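NOTES FROM THE TEACHING BENCH
3/1/20

Skurkum has now been shown how to pick up a battery holder 593 times, and I would like to report that it has strong opinions about 41 of them.

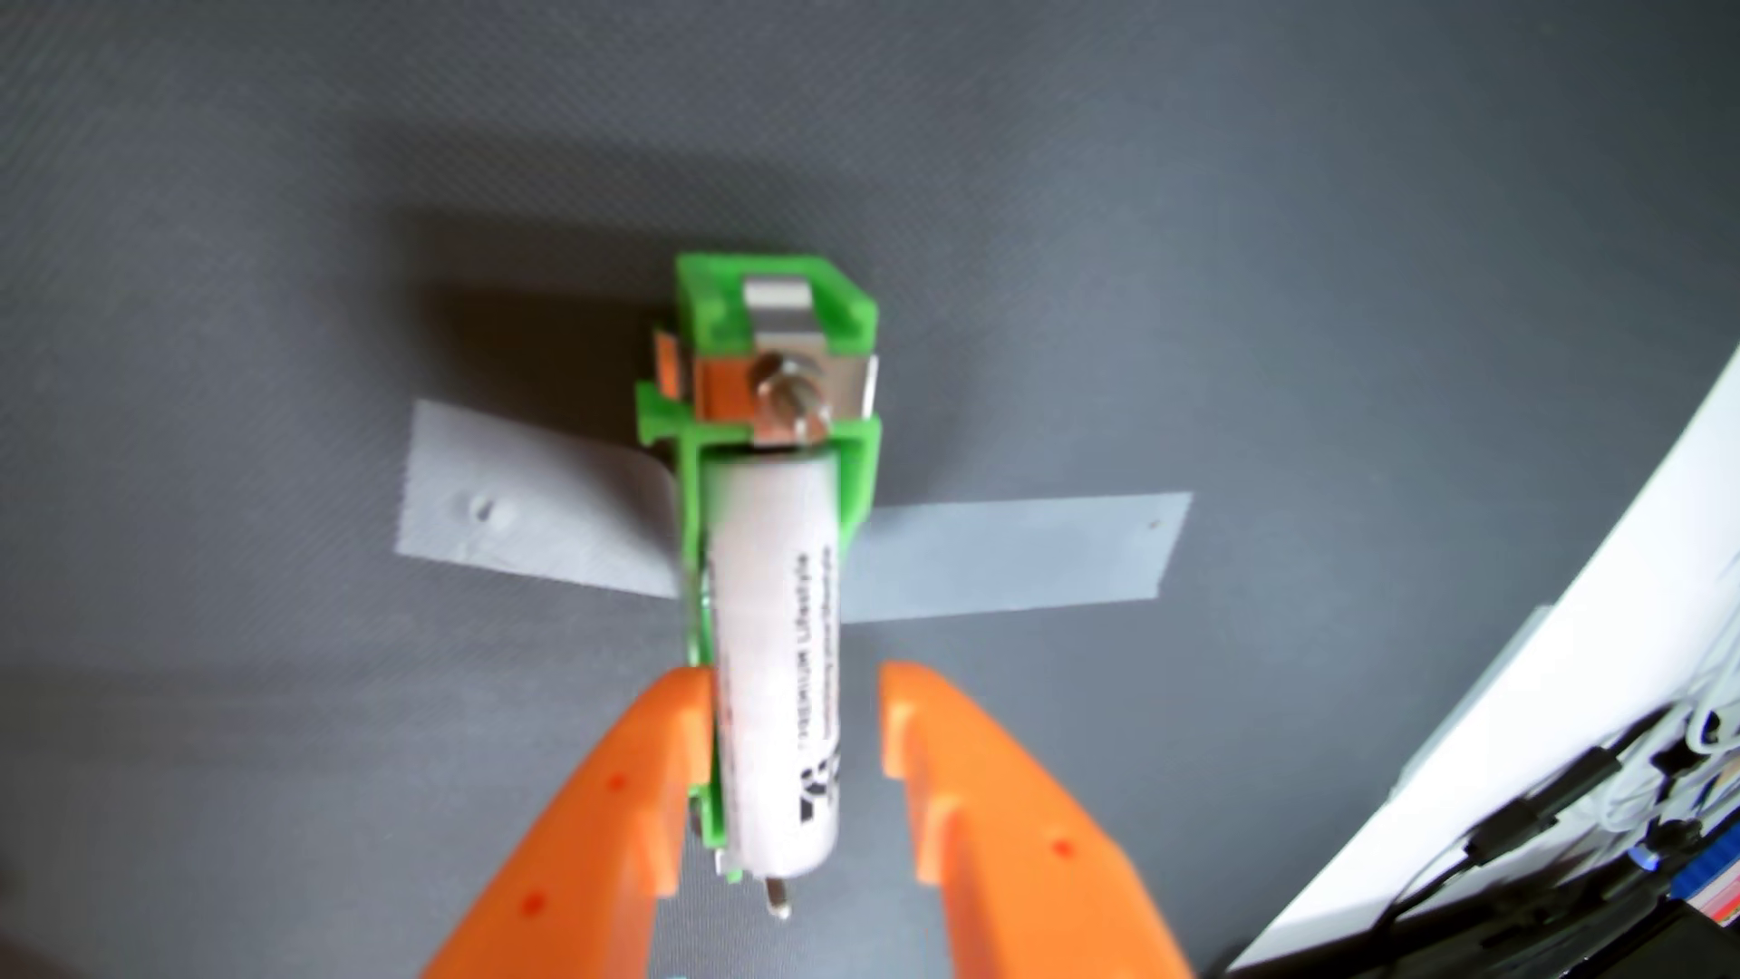 Those 41 are the ones where whoever was on the controls changed their mind halfway down. You drift left, you think better of it, you drift back, and the arm files the whole wobble away as good technique. Play the lesson back and there it is, the same little hesitation, performed with total conviction. Kai Reuter watched his own dithering come back at him for most of an afternoon in January and has since become the smoothest operator we have.

The task sounds like nothing. Bring the orange fingers down on either side of the green holder, battery and all, close, lift, put it in the tray. A child of four would do it while asking for a snack. By remote control, with a screen in place of your eyes and a handle in place of your hand, it takes most newcomers a good half hour before they stop shoving the thing across the bench.

Noelia Toledo's rules for operators, taped to the Eichhorn cabinet and reprinted by request:

Decide before you move.
Come in from above with the fingers open wide. Wider than you'd like.
Stop short, line up, then go on.
If you miss, end the take and start a new one. No rescues. We have plenty of rescues.
Turn the holder between takes. It has learned "straight up and down" very well, thank you.

That last one is Chiến Doãn's fault, or to his credit, depending on who you ask. He did his first batch with the holder at the same angle every time, very tidy, and then Imke Janssen gave it a quarter turn and Skurkum reached with great confidence for the place where it used to be.

We are aiming for 3000 good takes before we let anyone from Dandasow see it run alone. At the current pace that means a lot of evenings, so the sign-up sheet is back by the kettle. Slots are an hour, two people each, one driving and one resetting the bench. You do not need experience. Gamers tend to be quick and overconfident; people who sew tend to be slow and better.

Nuno Arruda has the handover notes and will show you the emergency stop first. Please let him finish. The old Skuvura handle sticks a little on the return, so ask for the other one.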